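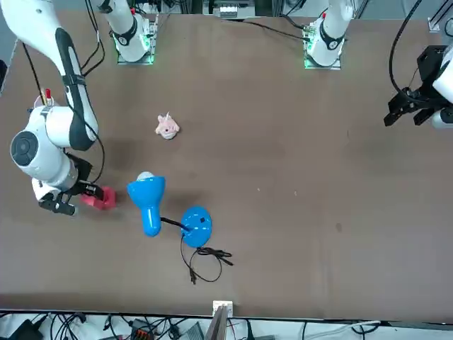
갈색 작업대 위에서 작고 붉은 물체를 집고 있는 로봇 팔

Plusside 성소수자 상담 접근성 조사 자료
데이터 카드

개요
본 자료는 Plusside가 성소수자 당사자를 대상으로 실시한 상담 서비스 접근성 조사의 응답을 정리한 것이다. 상담 기관을 찾는 과정, 접수 단계에서 겪은 어려움, 상담 중단 사유를 주요 항목으로 한다. 조사 설계는 Beril Bozkurt가, 자료 정제와 문서 작성은 Nicanor Farías가 담당하였다.

자료 구성
전체 유효 응답은 775건이며, 이 가운데 서술형 문항에 답한 응답은 342건이다. 자료는 다섯 개의 파일로 나뉜다.
responses.csv: 선택형 문항 응답
opentext.csv: 서술형 문항 응답(비식별 처리본)
codebook.csv: 변수명과 응답값 설명
weights.csv: 연령대 및 거주 권역 보정 가중치
changelog.txt: 변경 이력

수집 방법
응답은 온라인 설문으로 받았으며, 협력 단체인 Pristik과 Yimyam의 소식지를 통해 참여를 안내하였다. 설문은 2020년 8월 31일에 마감되었다. 만 19세 미만의 응답은 수집 대상에서 제외하였다. 참여자는 모든 문항을 건너뛸 수 있었고, 건너뛴 문항은 빈칸이 아닌 코드 -9로 기록되어 있다. 문항 분기로 제시되지 않은 경우의 코드는 -8이다.

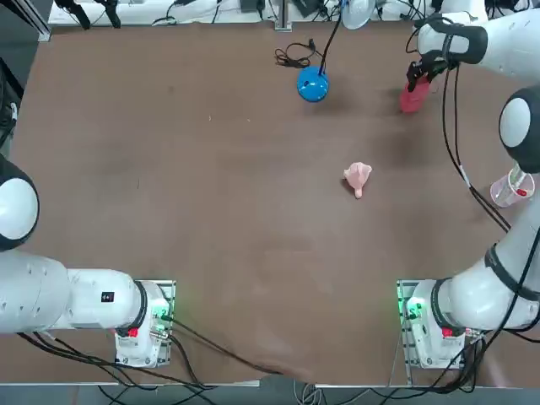 성별 정체성과 성적 지향은 서로 다른 문항으로 조사하였으며 두 문항 모두 복수 선택이 가능하다. 이에 따라 각 범주의 합은 전체 응답 수와 일치하지 않는다. 분석 시 응답자를 단일 범주로 재분류할 때에는 그 기준을 결과물에 명시하여야 한다. '직접 기입' 응답은 원문을 유지하였고 다른 범주로 옮기지 않았다.

개인정보 보호
이름, 연락처, 접속 기록은 배포본에 포함되지 않는다. 거주지는 세 개 권역으로 묶었고, 직업 문항은 삭제하였다. 서술형 응답에 등장하는 기관명과 인명은 [기관], [인명]으로 대체하였다. 응답자를 특정하려는 시도나 외부 자료와의 개인 단위 결합은 허용되지 않는다.

한계
본 조사는 확률표본이 아니므로 결과를 성소수자 전체의 비율로 해석할 수 없다. 협력 단체와 접점이 없는 당사자, 고령층, 온라인 이용이 어려운 당사자의 응답이 적다. 가중치를 적용하더라도 이러한 편향은 남는다. 트랜스젠더 응답자의 권역별 교차표는 칸당 응답 수가 적은 경우가 있으며, 5건 미만인 칸은 공표하지 않는다.

이용 조건
비영리 연구 및 정책 검토 목적에 한하여 이용할 수 있다. 서술형 응답 파일은 별도의 이용 서약서를 제출한 신청자에게만 제공된다. 인용 시에는 'Plusside 성소수자 상담 접근성 조사'로 출처를 표기한다.

유지 관리
파일 보관과 배포는 Drondelov에서 맡고 있다. 오류 신고는 변수명과 응답 번호를 적어 Drondelov 자료 담당 창구로 접수한다. 수정본은 매년 12월에 배포되며, 변경 내용은 changelog.txt에 기재된다.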